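綿ニットの洗濯・乾燥・折り畳み・保管
衣類の手入れ > 素材別 > 綿
最終更新:2019-02-13

綿の天竺編み(一般的なTシャツの生地)を対象に、洗濯から保管までの手順を工程順にまとめた。ポロシャツに多い鹿の子編み、薄手のスウェットにもほぼ同じ手順が使える。リブ編みだけの衣類と、ポリウレタン混用率の高いものは別ページで扱う。

1. 洗う前の確認

取扱い表示を見る。桶の記号の中の数字は液温の上限であり、推奨温度を示すものではない。桶の下の横線は機械力の弱さを表し、線が増えるほど弱い水流を選ぶ。プリントのあるものは、裏側の表示に加えて脇の縫い目に付記がある場合が多いため、そちらも読む。

濃色や蛍光色の新品は、初回に色落ちの有無を調べる。裾の裏側に洗剤液を綿棒で含ませ、数分置いてから白い布を押し当てる。布に色が移るものは単独洗いとし、移らなくなるまで続ける。黄緑やオレンジなどの蛍光系は、色落ちよりも変色が問題になりやすい。蛍光増白剤の入った洗剤では色相がずれることがあるので、無蛍光のものを使う。

襟の黄ばみは皮脂の酸化による。本洗いの前に、台所用中性洗剤を水で薄めて襟の内側に塗り、指の腹で軽く押す。ブラシは毛羽の原因になる。食べこぼしの油分も同じ処理でよい。血液や卵などのたんぱく質汚れは、湯をかけると固着するので水で予洗いする。

泥汚れは例外で、濡らす前に乾かして粒子を払い落とす。水に浸けると繊維の間に細かい粒が入り込み、その後の洗浄では抜けにくい。

2. 洗濯

裏返してからネットに入れる。ネットは衣類を畳んだ状態で余裕がほとんど残らない大きさを選ぶ。大きすぎると中で衣類が動き、袖がねじれた状態で脱水される。ネット一枚に衣類一着が基本で、複数枚を詰めると中央部まで水が通らない。

洗濯槽への投入量は、表示容量の七割程度を上限とする。ドラム式では衣類が落下する空間が必要なので、さらに少なくする。重量の見当をつけたい場合は台所用のはかりを使う。当方で使っている厚手の長袖は乾燥時561 gで、薄手の半袖とは数え方を分けている。

洗剤は計量する。目分量で多めに入れると、すすぎで抜けきらない成分が繊維に残り、乾燥後に硬さと黒ずみが出る。Orutitzの粉末を使う場合、付属のスプーンは縁まで入れると標準量を超える。内側の線で止め、冬場は少量の湯で溶いてから投入する。粉末が溶け残ったまま付着すると、濃色では白い筋になる。

柔軟剤は毎回入れなくてよい。綿の吸水性が落ちるため、肌着として使うものやタオルと一緒に洗う回では省く。静電気が気になるのは化繊混の衣類で、綿だけの回では効果が小さい。

脱水は短くする。綿の天竺は水を含んだ状態で伸び、脱水槽の壁に押し付けられた形のまましわになる。滴が落ちなければ足りる。終了したらすぐ取り出す。洗濯槽に放置すると、しわの固定に加えて、においの原因となる菌が増える。

3. 形を整える

取り出した衣類は、肩の縫い目を両手で持ち、縦に数回振る。襟を持って振ると、リブが伸びる。次に平らな面に置き、脇線を合わせ、前身頃を中央から外側へ手のひらで押す。引っ張らずに押すのが原則で、引くと編み目が斜めに流れる。

斜行(脇線が前後に回り込む現象)は、丸編みの生地では多少避けられない。洗うたびに大きくなる場合は、干す前に反対方向へ軽くねじって戻す。乾いてからでは直らない。

作業面は、衣類の身幅と袖の長さが収まる広さがあればよい。ベッド、床に敷いた織りの敷物、食卓のいずれでも構わない。濡れた衣類を天然素材の敷物に直接置くと、敷物側に染みやかびが出るので、乾いたバスタオルを一枚挟む。乾燥後に畳む場合は不要である。

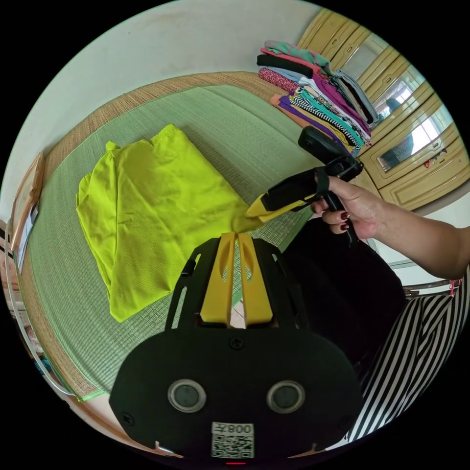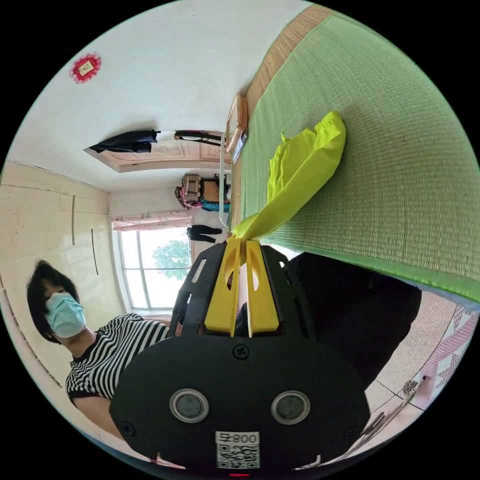
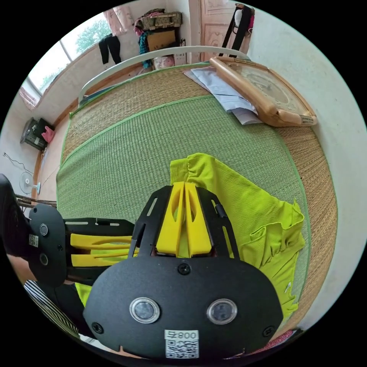 4. 干す

ハンガーは肩先が丸く、厚みのあるものを使う。針金のものは肩に突起が残る。襟から差し込まず、裾側から入れる。襟から入れる動作を繰り返すと、数か月で襟ぐりが波打つ。

直射日光は避ける。綿そのものは日光に強いが、染料は弱い。特に黄色系の染料を含む緑は、黄色の成分だけが先に抜けて青みが残ることがある。日当たりの良い場所しかない場合は、裏返したまま干し、乾いたら早めに取り込む。

室内干しでは、湿度と風の両方を管理する。除湿機の設定は58 %としている。これより低くしても乾燥時間の差はわずかで、消費電力だけが増える。風は衣類の下から斜めに当てる。真横から当てると片面だけが乾き、袖の内側が最後まで残る。

衣類どうしの間隔は握りこぶし一つ分を確保する。長いものを両端、短いものを中央に配置すると下側に空間ができ、空気が流れる。中央を長くする配置は、狭い部屋では乾きが遅かった。

乾燥の終点は、脇の下と襟のリブで確認する。身頃が乾いていても、この二か所は生地が重なっており水分が残る。手の甲を当てて冷たく感じるなら未乾燥とみなす。3時間を過ぎても脇が乾かない場合は、間隔か風向きに問題がある。

タンブル乾燥は縮みを伴う。綿の天竺は丈方向に縮みやすく、身幅はあまり変わらない。どうしても使うなら、低温で短時間回したあと取り出し、形を整えてから残りを吊り干しにする。

5. アイロン

当てるのは、わずかに湿り気が残る段階がよい。完全に乾いたものは霧吹きで湿らせ、丸めて数分置いてから作業する。水分が均一になり、部分的なてかりを防げる。

アイロンは滑らせず、持ち上げて置く動作を繰り返す。編み地の上を滑らせると、進行方向に伸びる。順序は襟、袖、身頃とし、最後に裾の縫い目を整える。プリント部分には直接当てず、裏から当て布を使う。ラバープリントは熱で軟化するため、アイロンを終えた直後に重ねないこと。

台は安定していれば卓上型で足りる。GatchalianのC型は肩の部分が細く、袖を通しやすい。購入時の価格は3318円であった。カバーの綿が薄く、蒸気を多く使うと下の金属網の跡が出るため、古いタオルを一枚足している。

6. 折り畳み

畳み方は収納場所の寸法から決める。引き出しの深さを測り、それより指二本分短い高さになるよう折り幅を選ぶ。先に畳み方を決めると、引き出しの中で上部が余るか、つかえる。

(1) 前身頃を下にして広げ、袖を外側へ伸ばす。
(2) 片側の身頃を、肩の中ほどを通る線で内側へ折る。
(3) 袖を折り返し、身頃の端に沿わせる。
(4) 反対側も同様に折り、左右の幅をそろえる。
(5) 裾から襟に向けて半分に折る。裾は襟ぐりの手前で止める。
(6) 折り山側から、引き出しの高さに合わせて三つ折りにする。

手順(5)で裾を襟まで届かせると、襟の厚みに裾が重なり、そこだけ膨らむ。長袖は(3)で袖を一度斜めに折り、身頃の中央に厚みが集まらないようにする。

薄手のものは立てて収納できる。厚手のものは自重で崩れるので、仕切りを入れるか、寝かせて重ねる。重ねる枚数は、下のものを抜いたときに上が崩れない程度までとする。

折り目の位置は、保管が長くなるなら変える。同じ線で何年も畳んだものは、折り線に沿って色が浅くなる。プリントの中央を横切る折り目も避け、必要なら薄紙を挟む。

7. 長期保管

季節外のものは、しまう前にもう一度洗う。着用後に洗ってあっても、皮脂がわずかに残っていると夏を越す間に黄変する。8月に押し入れの温度が上がる住宅では差が大きい。保管前の洗濯では柔軟剤と糊を使わない。糊は虫を呼ぶ。

容器は、ふた付きの樹脂ケースか、通気性のある不織布袋を使う。クリーニング店の薄いポリ袋は搬送用であり、保管には使わない。湿気がこもり、まだらな変色が出ることがある。買い物袋に入れたまま棚に置くのも同様に避ける。印刷面のインクが衣類に移った例もある。

Irbergの浅型ケースは、底にリブがあり通気の点では有利だが、薄手の綿をそのまま置くとリブの跡が付く。底に平らな厚紙を敷く。厚紙は年に一度取り替える。

防虫剤は綿だけなら必須ではない。毛や絹と同じケースに入れる場合は使用し、種類の異なる薬剤を混ぜない。薬剤の成分は空気より重いため、衣類の上に置く。乾燥剤は逆に下側に置く。湿気は底にたまる。

詰める量はケースの八割までとし、ふたを押して閉める状態にしない。圧縮袋は、綿のTシャツに関してはしわの除去に要する時間が増えるだけで、得られる空間は小さい。

8. よくある不具合

・乾いたのに生乾き臭がする
原因は菌の残留で、乾燥不足だけとは限らない。酸素系漂白剤を溶かした湯に浸け、表示の液温の上限を守って処理する。その後は通常どおりすすぎ、間を置かずに干す。

・襟が伸びた
リブの部分だけを湯に浸け、手で編み目を寄せてから平干しする。縫い目の糸が切れている場合は戻らない。

・毛玉が出る
裏返しとネットの併用で減る。すでに出たものは、はさみで根元を切る。引き抜くと周囲の繊維も出てくる。毛玉取り器は縫い代の上で使うと穴が開く。

・洗うたびに硬くなる
洗剤の残留か、水の硬度が関係する。まず洗剤を標準量に戻し、すすぎを一回増やす。改善しなければ、すすぎの最後にクエン酸を少量入れる。塩素系漂白剤と同時に使ってはならない。

・白い筋が付く
粉末洗剤の溶け残り。乾いてから払い、落ちなければ水ですすぐ。こすると生地が毛羽立つ。

9. 補足

工程4の湿度設定は、Gitumの集合住宅の北側の部屋で試した値である。気密性の低い木造では同じ設定で運転が止まらないことがあるため、タイマーを併用する。測定にはSenan Mac Mathúna氏の温湿度計を借りた。工程6の(5)で裾を手前で止める方法は、Orla Ní Bhriain氏からの指摘を受けて改めたもので、旧版では襟まで重ねていた。

リブ編み、裏起毛、ポリウレタン混の手順は「伸縮素材」のページに分けてある。襟芯の入ったシャツは「布帛シャツ」を参照。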